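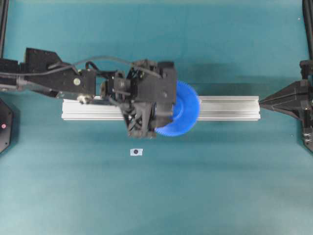 Blue gear and aluminum rail at the arm station

Robot arms on our bench – what happens to the assemblers?

Our shop is putting arms on the gear bench and I've done that job by hand for 15 years. The boss says we're all staying, but I'd love to hear from folks who've been through it. What did your days look like after?

benchhand_oh
We went through this at Desmet, and I won't sugarcoat it, the first 6 weeks were rough. After that I was mostly loading parts and fixing bad fits, and my wrists thanked me! I do miss the chatting, though. Ask for training in writing, and ask early.

gearhead2000
same here, more walking less sitting. ask about pay

We use cookies to keep you signed in. Accept | Settings
Contact us | © Cerkum Community Help | Back to top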